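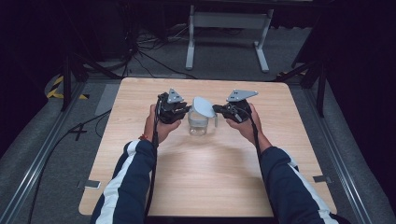 Jugs and Tubs at the Cloteta Table

Saturday was given over to the small kitchen things at Cloteta: jugs, lidded tubs, and whatever else had piled up in the cabinet by the window. Everything came out onto the wood table, was looked over, and went back on a shelf or into the giveaway box. The gallery has 2 pictures from the day. Click a picture to see it larger.

Clear glass jug with a white plastic lid. The lid is domed and has a flap like a spout. We use this one for milk and salad dressing. It stays on the middle shelf, handle to the right.

More than 100 pieces went through the cabinet last year, and most were lids with no bottom. This time every lid had to be matched before it could go back.

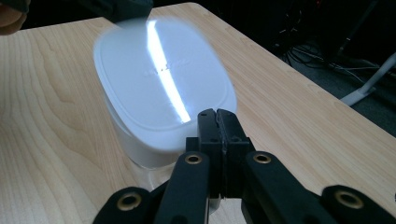

Text and pictures: R. Jankauskaitė
Household editor, Mimum

White food-storage container, lid on. There is lettering molded into the lid, too faint to read in this light. The body is slightly see-through and gets a little narrower toward the base. It holds 800 ml, enough for soup for two. Kept.

The shelf order is now jugs in the middle, tubs below, and baking tins on top. Tubs are stored with their lids on and stacked no higher than 4.

The giveaway box goes to the Flerel swap shelf in April. Drop-off is at the side door in the morning.

Next gallery: the spice drawer

Back to all galleries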